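Projects > Student Build Diary > Manipulation Group

November 2018
Posted by the Osden bench team

Second bench session on the clear bag task. The first one produced recordings we could load but not use, so most of the morning went to the time offset between the left and right units. Kokine (our logging script) stamps each stream when the packet arrives, not when the sensor fires. With both grippers on one hub the left stream lagged by 48 milliseconds. Moved it to its own port and the lag fell to 5. Good enough for slow motions. I have noted the old value in the log header so the earlier files can be shifted later.

The task as written in the course sheet: bag upright and open at the start, two hand-held grippers, one operator, end with the rim closed flat. It reads as simple. The walls are transparent, and the depth estimate goes straight through them to the table. The piping is the only part of the bag that gives a stable edge, so the segmentation now looks for beige first and fills in the walls from there. On the white top this works better than I expected. I have not tried it on bare wood. 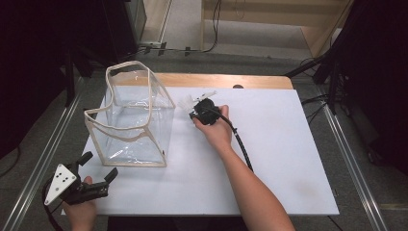 Bag task, both grippers in hand, right unit over the middle of the table.

Changed the grip instructions after lunch. The old version had the operator take the front rim from directly above, and the pads kept sliding off the piping. Coming in at an angle from the right holds better. The left unit should stay low until the right one has closed – otherwise the marker plate turns too far and tracking drops out. We lost 18 takes to that before the cause was clear. They stay on disk, tagged bad.

Cable routing is still poor. The right cable pulls on the wrist during long reaches and I can see it in the orientation trace as a slow drift. Sowa, the other project in the lab, uses a lighter cable and we should ask for the part number.

Storage: the Latmont drive is fine for now. Sheet asks for 2,000 takes by March, which at the present rate we will miss. Shorter resets would help more than longer sessions.

To do: reprint left marker plate, recheck offset after reboot, write the reset procedure down.

We use cookies to remember your settings. By continuing to browse you accept our cookie policy.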